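3. Handling of conscience requests in contract kitchens

This section covers the kitchens. The office material is in the next one, and the drivers are left out altogether, as their forms were never released to us. By "conscience request" we mean any request by an employee to be excused from a task, or to do it differently, on grounds of religion or settled moral belief. Broad on purpose. Employers used all sorts of words for the same thing – "adjustment", "opt-out", "preference", in one case "fuss" – and sorting by label would have lost most of the material.

Seven employers gave access to their written procedures. Of these, Rawashdeh and Ulivine let us read the request files as well, with staff names removed beforehand. Rawashdeh runs canteens for schools and care homes in and round Wolness. Ulivine does functions: weddings, company dinners, the odd civic reception. Same town, much the same labour pool, very different work. A canteen cook knows the menu weeks ahead. A function cook may learn on the day that the sauce has brandy in it, and a request that could have been settled calmly in advance gets settled in a corridor.

Most requests concerned alcohol or pork. Tasting came up more than handling. Several staff were content to carry, plate or wash up after a dish they would not eat, and said so in writing, and the supervisor's note underneath still read "refuses pork". That gap between what was asked and what was recorded runs right through the files and we come back to it below. Days off for worship were the next largest group. After that a scatter: grace said aloud before a staff meal, head coverings under a hairnet, a vegan employee whose belief was accepted as ethical without argument and who then waited all winter for separate knives.

Legal background, briefly. An employer may not treat a worker worse because of religion or belief, and a rule that applies to everybody but bears harder on believers has to be justified. Justified means a real aim and a proportionate way of reaching it. Kitchen managers we spoke to mostly knew the first half. The second half was hazy. "We treat everyone the same" was offered again and again as a complete answer, and for a neutral rule with an uneven effect it is where the question starts.

The written procedures do not help much. They are long on dignity and respect, short on who decides and by when. Rawashdeh's policy sends a request to the site manager "in the first instance" and never mentions a second. Ulivine's has a form, quite a good one, but it sits behind a staff login that the casual workers do not have. Casual workers are most of the workforce on any given night. So the form is filled in by permanent staff, for whom the matter would usually have been sorted out with a word anyway, and the people most exposed have no paper trail at all.

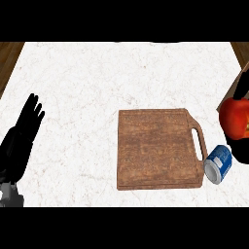 By the Pratano Project on Work and Belief, Wolness
Working paper, revised 19th May
Figure 2. White marble worktop, with brown wood to either side. Computer rendering.

Timing matters more than the policies allow for. A request made at the hiring stage was nearly always granted in the files we read, often on the same day and without any reason being demanded. A request made after a change of rota or menu was a different story. Managers read it as a complaint. One note says the employee "had never had a problem before", which was true, as the task had never been hers before. Nothing in the file suggests anyone noticed.

Inquiry into sincerity was patchy. Some managers asked nothing. Others asked a good deal, including which place of worship the employee went to and whether other members of the same faith on site did the task without objecting. That last question turned up so often that we marked it as a category of its own. It is a poor test. Believers within one tradition differ about what they may do, and the law protects the belief of the person asking, provided it is genuinely held and serious enough. A colleague's easier conscience proves nothing about it. But the comparison is tempting to a manager who is short of hands, and it has a practical cost: the colleague finds out they have been used as evidence. In the Rawashdeh files there is a letter from one such colleague, plainly upset, asking for her name to be taken out of it.

We should say something about refusals. There were fewer than we expected. The commoner outcome was a kind of drift – the request neither granted nor turned down, the supervisor "keeping an eye on it", the rota arranged informally so that the issue did not arise, until a supervisor left and it did. One employee had gone seven months under an arrangement of this sort. The new supervisor had no record of it, took the first objection as insubordination, and began a disciplinary process which was later dropped. Dropped, no apology on file. The employee left in April.

Informal arrangements are not worthless. Several interviewees liked them and were wary of anything more formal, with forms comes a file, and with a file comes a reputation. We take that seriously. A worker on a short contract may prefer a quiet swap with a friend on the next station to a right she would have to assert. The trouble is only that the quiet swap rests on the friend, the supervisor and the rota all staying put. In function catering none of them do.

On the employers' side, the argument heard most often was fairness to other staff. If one person is excused the tasting, someone else tastes. If one has the morning off, someone else opens up. This is a proper consideration and the files show it being weighed honestly in places. In other places it was asserted and left there. At no point in the Ulivine material did a manager write down which colleague would be burdened or by how much, and where we could check the rota ourselves the burden was slight. It may be that managers knew this and felt no need to record it. It would not look well in front of a tribunal, all the same.

Customers were the other argument. A client pays for a certain menu served in a certain way, and cannot be expected to fit round the staff. Fair enough as far as it goes. Hardly any of the requests touched the customer, though. Who tastes the gravy is invisible from the dining room. The exceptions were bar work, where an employee asked to pour drinks could not easily step aside without it being seen, and a small number of requests about events themselves – staff who did not wish to work at a particular ceremony. These last are harder. The objection there comes closer to the people being served, and other protected rights come in on the other side. Both employers turned them down, and in our view the reasoning, though thin, was mostly sound. What was lacking was any conversation about alternatives. A cook can often be put on another job the same evening. It was tried once and seems to have been accepted by everybody, and then for whatever reason not tried again.

Expression outside work we touch on only in passing. Three files began with something an employee had posted or shared online and ended up, by one route or another, as a question about duties. We do not think they belong with the rest. The employer's worry was reputation, and the religious content of the post was handled as an aggravating factor in one and a mitigating one in another, with no explanation for the diffrence. They are dealt with seperately in the appendix.

Limits. Files record what managers chose to write, when they had time. Kitchens are busy places and notes made at the end of a shift are short and sometimes cross. Names were removed before we saw anything, so we could not follow a person from one file to the next, and more than two of the requests we treated as distinct might turn out to be the same person asking again. Casual staff are underrepresented for the reason given earlier. The interviews were meant to correct for that and did so only partly; people on casual terms worked odd hours, cancelled, moved on. We would be slow to apply any of this to hospital kitchens or prisons, which have their own rules and generally a chaplain within reach.

One point on wording before leaving the kitchens. Where the form asked "What task do you object to?" the answers were short and tended to be read as refusals. Rawashdeh's older form, since withdrawn, asked "What would help?" and drew longer replies, most of which proposed a swap or a change of station, with the employee offering something in return. The older form was dropped during a rebrand. We asked why and were told the new one fitted on a single side.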